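¿Cómo organizo una proyección vecinal contra la ampliación de una cantera?

Bianka Halász
Hola a todos. Somos un grupo pequeño de vecinos y llevamos desde febrero peleando contra la ampliación de la cantera de Stoso. Queremos proyectar un documental en el centro cívico y aprovechar para recoger firmas para las alegaciones, pero nunca hemos montado nada parecido. La sala tiene 471 plazas (¡ya me gustaría llenarla!) y nos la dejan hasta las diez de la noche. ¿Hay que pagar derechos aunque la entrada sea gratis? ¿Y cuándo pasamos las hojas, antes o después de la película? Gracias de antemano, que voy bastante perdida.

Libor Malý
Sí, hay que pedir permiso aunque no cobréis. Escribid a la productora. Suelen hacer precio a grupos pequeños.
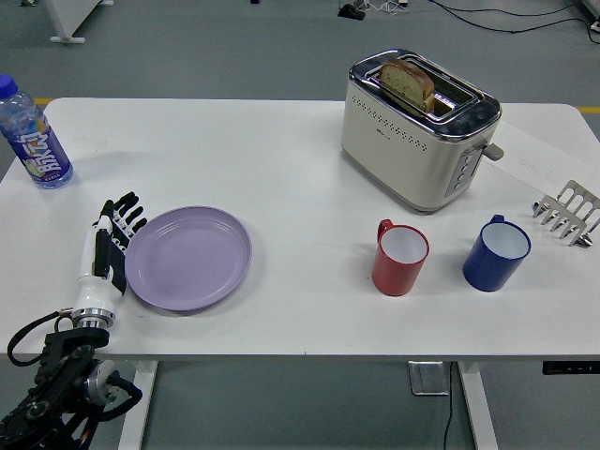
Máté Somogyi
Colaborador de la sección Vecinos y territorio

Completo un poco lo de Libor, que yo pasé por esto con la plataforma de Konodbridge y metimos la pata varias veces. Pedid el permiso por escrito y guardad el correo, porque a nosotros nos lo reclamó el centro dos horas antes de abrir y menudo susto. La licencia nos salió por 400 euros – la pagamos con una rifa, no os asustéis – y luego me enteré de que si hubiéramos escrito con más tiempo quizá nos la rebajaban.

Las firmas, antes Y después. Nosotros lo dejamos todo para el final y la mitad de la gente salió corriendo a por el autobús. La segunda vez pusimos las hojas en la entrada, con bolígrafos de sobra, y entre esa tarde y el mercado llegamos a 804. Mirad bien qué datos os pide vuestro ayuntamiento, eso sí, que nos anularon unas cuantas por no llevar el DNI completo.

Y dejad un rato para hablar. Invitamos a cuatro personas a la mesa y fueron demasiadas, con dos habría bastado. Lo mejor de la noche fue un pastor jubilado que se levantó y contó cómo era el arroyo de pequeño, ¡no lo teníamos ni previsto!

Lajos Oláh
Probad el sonido el día antes. En nuestro pueblo no se oyó nada la primera media hora. Lo de los derechos no lo sé, nosotros no pedimos nada y no pasó nada, pero vamos, allá cada uno.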